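Kitchen robot thread, part 5. Two arms, one gray table, way too many dishes. Picking up where I left off in March.

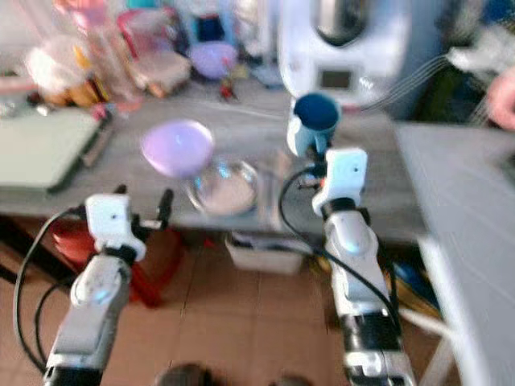 Two arms at the table with the glass bowl and the blue mug. Everything's a bit of a blur, sorry not sorry, I like this one

1/ So for anyone new, I'm building a two-arm setup at the Panditz shared workshop. The goal is small kitchen stuff. Put a thing in a bowl, move a mug, maybe someday unload a dish rack (dream big!). Both arms are secondhand and I've now put 605 dollars into them, not counting the coffee.

2/ Big news is the new gripper fingers are on! The old ones came with the Griteck kit and they were fine for blocks and hopeless for anything round. I cut new ones, filed them down, put them on, hated them, filed them again. Version 4 is the keeper for now.

3/ Round things are the whole problem, by the way. A block has sides and you can squeeze it pretty much anywhere. A dome wants to squirt out of your grip the second you're off center. I spent two evenings on that and I still grab too high about half the time.

4/ Glass is its own headache. My depth readings go right through the bowl and land on the table, so the software thinks the rim is lower than it is. What I'm trying now is giving it the rim height by hand and letting it work out only the left-right part. Cheating? A little. Works better than anything clever I wrote.

5/ Cables!! I rerouted them last month so they run outside the arm with a loop of slack. Before that I had them zip-tied tight and every time the wrist turned past a certain point it tugged and the whole arm lost its zero. Leave more slack than you think. Then leave some more.

6/ Somebody asked why I don't clear the back of the table. I did, for the first few weeks! Then I put one pitcher back and the whole thing fell apart, because all my tuning was for a bare table. So the clutter stays and the software has to cope. My kitchen at home looks worse anyway.

7/ Speed. I had it crawling for ages and I finally turned it up to 27 percent. Doesn't sound like much until you're standing next to it. The wobble at the end of each move got worse, so next job is smoothing out the stops. If you have a favorite way of doing that on cheap arms please tell me, I'm reading everything.

8/ Shopping list for the next round: softer pads for the fingertips, a longer power lead, and a second stop button I can reach from the other side of the table. The Abernathy surplus place has buttons in a bin by the register and I always forget to grab one.

9/ Couple of replies to the last thread. Yes I'll post the finger files once I've cleaned them up (the hole spacing is wrong on one side and I've been drilling it out every time). No, it can't make pancakes. Stop asking about pancakes.

10/ I'm bringing the arms to the Stotden open evening if I can get the table through the door. Doors at 7 pm. Mug handoff is what I want to show, left arm to right arm, and right now that's the part I've practiced least. Back to it tonight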